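How to run a lottery syndicate record in a plain spreadsheet

I've kept the books for our little syndicate at Zumcombe for years now, and I love doing it! You don't need special software. Any spreadsheet will do, and once it's set up it takes a few minutes after each draw.

Step 1. Make a sheet called Members. Put one name on each row, then columns for the date they joined, what they've paid in and how many draws that covers. Ours starts with Mervyn Whiteley and Yolanda Zapata, who share a line and always have.

Step 2. Make a second sheet called Lines. Give every line a number down the left, then six columns, one ball in each. Sort the balls from low to high as you type them, or you'll go cross-eyed later on.

Step 3. On a third sheet called Draws, type the date in the first column and the winning balls in the next six. Bonus ball goes on the end, in a column of its own.

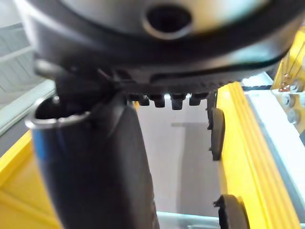
Black housing with five pegs along the underside.

Step 4. Now the fun bit -- the checking. Next to line 1 on the Lines sheet, use COUNTIF to look up each ball in the latest row of Draws, and add the six answers together. Copy the formula down. Put dollar signs round the Draws row (like $B$38:$G$38) or it'll slide as you copy, and you'll get some very odd results. I did this for a whole September before Jaditz, our other syndicate, spotted it.

Step 5. Colour any line with three or more matches. Conditional formatting does it for you, and it's lovely when a green one pops up!

Step 6. Save a copy under a new name before each draw, and email it to everybody along with a scan of the tickets.

If you've got more than 1000 old draws to put in, paste them from a text file and check the first and last rows by eye. Mine had 115 blank rows in the middle -- sort by date and they all drop to the bottom.

Last updated 14/01/2010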